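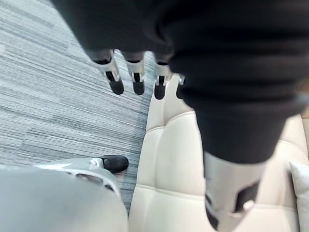
Vaida Venckus told us at the first budget meeting that we were pricing the wrong thing: anybody can get a quote for a robot, and the money goes on what wears out. We wrote it down and then spent two weeks getting quotes for robots. This report is mostly about what we should have done with those two weeks.

Equipment Plan for a Two-Arm Household Robot
Project report, Group 13
Normunds Toom, Rasmus Eglītis, Deividas Lūse
Submitted Oct 26, 2021

1. What we were asked to do

The department wants to know what it would need to buy to run a two-arm robot in a furnished room for one teaching year, from March on. The task is tidying: cushions, blankets, small things on a table. We were to compare suppliers, draw up a budget and recommend a purchase. We do recommend one, in section 5, but it is smaller than the one we were expected to come back with.

2. The quotes

We wrote to Skulari, Brilel and Poduval. Skulari sent a full package price with arms, hands, base and training. Brilel sent a price for the arms and said the hands would be "discussed". Poduval sent a brochure.

The Skulari package looks like the easy choice until you read the exclusions. Fingertips are excluded. Hand coverings are excluded. Cables are covered against faults and excluded for wear, and we could not get a straight answer on who decides which is which. Rasmus asked twice. The second reply was the same as the first with a different greeting.

None of the three would give us an expected life for a fingertip. Skulari said it depends on use. We agree that it does, but we can't put that in a spreadsheet.

3. Hands and coverings

A covered hand has a soft fabric layer over the back of it and down over part of the thumb. The fingertips stay bare. We had assumed the covering was there for looks and left it out of the first budget, which Ľubomír Koubek sent back with one line through the total.

Things we now think have to be priced for each hand:

Fingertips, all positions, thumb included
Covering, plus one spare
Finger joints (as a repair, if the supplier allows single-finger repair)
Cables along the arm

We set aside $500 for fingertips and coverings together. That number is a guess. It comes from dividing what was left and seeing if it felt too small, and we would rather say so than dress it up. Normunds wanted a formula here. There isn't enough data for a formula.

4. The room

Cushion handling was the task we cared about most, and it is where the sales material is weakest. Every brochure we read shows a hand around a bottle or a box. A cushion gives way and drapes over the fingers, and on a tufted sofa there are seams right where the gripper wants to go.
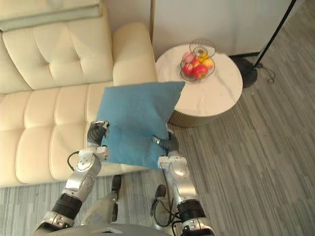 Both grippers on the blue cushion, next to the side table.

The furniture matters to the budget more than we expected. A side table close to the armrest means a cushion can end up lying partly over the table edge, so the robot has to deal with two surfaces at two heights. There is also a floor lamp with its cord loose on the carpet. Our first plan had no line for cord covers or cable clips. They cost almost nothing – we still forgot them.

Striped carpet is fine as far as we know. We found no supplier willing to say anything about carpet in writing.

Planning software came up late. Nanora offers a yearly license for scheduling and logging, and Deividas is in favor of it. The other two of us think a shared sheet would do for one robot and one room, and that the license mainly helps people who have several of each. We left it out. His objection is on file with the draft budget.

5. Recommendation

Don't buy the full package this year. Rent one two-arm unit for 28 weeks, buy the consumables outright, and log every replaced part with the hours on it. At the end the department would have its own wear figures, and the next group could ask for a purchase with something behind it.

We know renting looks worse on paper. Per week it is worse. But we couldn't find a way to defend a purchase whose running costs no supplier will state, and we tried for most of a month.

6. Open points

Insurance for the room: no reply yet.
Whether the $500 includes shipping. We wrote it down both ways in different drafts and need to fix that.
Brilel's hand price, if it ever comes.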